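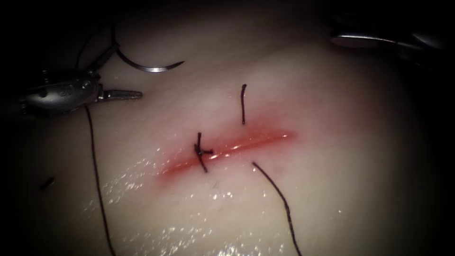 *Tissue pad, straight incision, one knot in.*

Subject: Re: [suture-practice] Are the Skinda pads worth it?

I'm not sold. The message I'm answering said:

> We switched to the Skinda pads in August and I'd never go back. The wound edges look right, the thread lies the way it should, and our trainees tie better knots after 3 sessions. At 49 a pad it's a bargain next to the Dahlgren block.

Better knots than what? If those trainees had spent the same 3 sessions on the old Dahlgren block, I'd expect their knots to improve too. You'd need two groups before I'd give the pad any credit.

I'll grant the looks. A red-pink cut with a blush around it is nicer to work on than a slit in plain foam. But looks are cheap. I want to know what happens when a beginner pulls too hard. Does the edge tear, or does it just stretch and forgive them? We tried 4 pads at Bratthorpe and I still couldn't tell you, as we only used our more careful people.
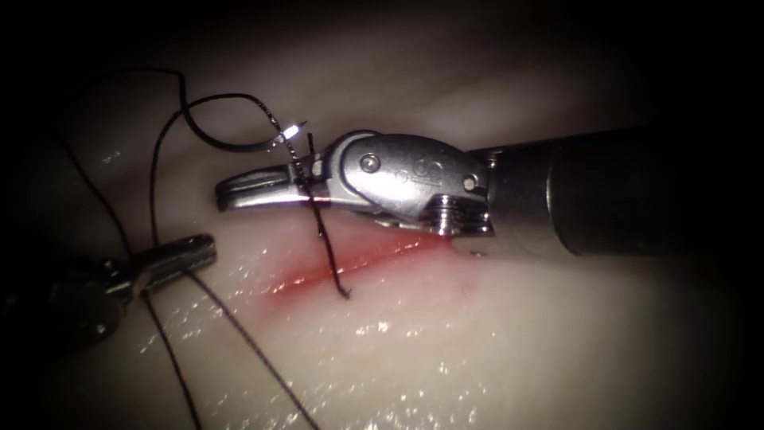
My other gripe is thread. Everybody starts with far too much of it, lets a loop wander off to one side, then blames the pad when the second throw goes wrong. Cut it shorter before you spend a cent on anything new. Same with the needle: if it's held badly, a prettier incision won't fix the bite.

As for the Zarkberg bundle at 550, has anyone on the list bought it with their own money? I'd like to hear how the pads look after a month of use, especially along the cut.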